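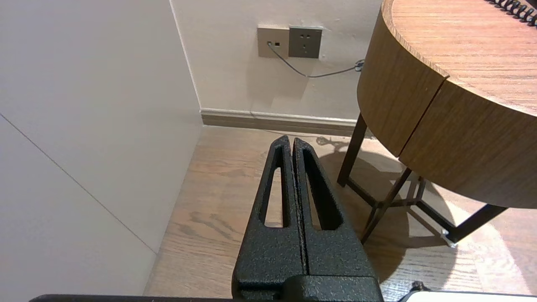

Clitlow_rig, replying to my October thread: idle frames from a wrist camera teach the policy to idle, so cut every one of them before training and stop asking which ones matter.

I followed that advice and got a worse policy. Details are below.

Should fingers-closed, no-target frames be trimmed from wrist-camera demonstrations?

Posted by hadlow_bench, 1/19/25

We collect teleoperated demonstrations in furnished rooms. The arm has a parallel gripper with a small camera at the wrist. The tasks are short: find an object at floor or table height, grasp it, put it in a bin. The Hadlow set has 945 episodes. Of those, 562 contain at least one stretch where the fingers are together and no task object is in view.

A typical frame from one of these stretches has the closed fingers up the middle of the view, a side panel of some cabinet on the left, a round side table on the right, and wood floor and a wall outlet beyond. A thin cable hangs off the wall jack in a slack curve and there is a dark bit of cable on the floor near the baseboard. Nothing in it is a target. The sun puts hard shadows from the table on the floor, and the fingers fill a good part of the lower view.

What I did:

The first run used everything, untrimmed. The policy searched slowly but did search. It sometimes stalled with the gripper closed and stayed there until timeout.

For the second run I dropped every frame with fingers closed and no target label, and joined what was left. The stalls at the start of an episode went away. In return the arm reaches for things that are not targets, mostly cables and shadow edges. It opens early and goes straight at them.

Setup, in case it matters: actions are relative end-effector poses plus gripper width, predicted in chunks. Observation history is 2 frames. The wrist view is the only camera. Joint state is not an input. The normalization statistics were recomputed after trimming.

I would like to know whether there is an accepted rule for this. The options I can see are keeping everything, trimming by motion threshold, or keeping the frames and lowering their weight in the loss. I also do not know if the cables should be cleared from the rooms before collection. The operators would prefer not to.

dorham_lab

You merged two kinds of frames that need separate treatment.

Type A is stationary: the operator has not started moving, or has stopped to think. The recorded action is close to zero. With a short history the policy cannot tell that frame from the one before it, so it learns that the right output for this view is to stay put. Those are your stalls.

Type B is search: fingers closed, no target visible, arm moving. The recorded action carries information. It tells the policy what to do when the view holds furniture and floor and nothing to pick up. You deleted all of it, so every remaining frame either shows a target or is already close to one. A policy trained on that data has no examples of leaving things alone. Reaching for cables is what I would expect from it.

Trim on motion and ignore the target label. Procedure:

Compute translation and rotation speed from the end-effector pose, smoothed over a short window.
Mark a frame idle only if both speeds are under threshold and gripper width is constant.
Remove idle runs at the start and end of the episode completely.
For idle runs in the middle, keep the first 4 frames and drop the rest. Operators do settle before a grasp, and if you remove the whole pause the chunk jumps straight from approach to close.
Do not let an action chunk span a cut. If your loader works from frame indices, it will cross the cut without an error. Split the episode at the cut and pad the last chunk by repeating the final action, with a mask on the padded steps.

The last item may account for part of your second result. You wrote that you joined what was left. With relative poses, a chunk that crosses a join contains one large step, and the model will try to fit it. Plot the per-step translation for the trimmed set. If there is a tail that the untrimmed set does not have, the joins are the cause.

Pick the threshold by looking at a histogram of speeds from your own data. Operators differ and I would not copy a number from someone else's arm.

On weighting: it works, but it adds a parameter you then have to tune. I would get the trimming right first.

On cables: leave them where they are as long as they are safe to work near. If the robot is going to run in rooms that have cables, the training rooms need cables. Vary where they lie between sessions. Check your object labels too. If any target in the set is thin and dark, such as a pen or a strap, the policy has a fair reason to treat a cable as a candidate, and you will need more episodes where both are in view and the operator takes the target.

cuautle_user

Same problem here. We just cleared the floor and pulled the blinds, and it went away.

dorham_lab

It goes away in the cleared room. Test it with the blinds open before you rely on it.

second_shift

Adding one thing on shadows. If a whole session is recorded in one position at one time of day, the table shadow sits on the same planks for every episode and the policy may use it as a landmark. Brightness and contrast augmentation does not move a shadow edge. Record the same room at different hours. Also lock the exposure on the wrist camera if the driver allows it, or at least log it. Ours used to jump whenever dark fingers came over a bright floor, and the jump lined up with the grasp often enough to be a cue.

I disagree slightly about removing all leading idle frames. At deployment the arm starts from rest. We keep a few of them so that the first observation is in distribution. With a history of two it makes little difference, with a longer one it does.

hadlow_bench

The per-step plot has the tail. Each large step I checked sits on a join. I am splitting at the cuts now and retraining with the motion threshold, cables left in place. Leading idle frames are removed for this run, and I will run the other variant after it so the two can be compared on the same rooms. Exposure was on auto for every session, and the logs do not record it.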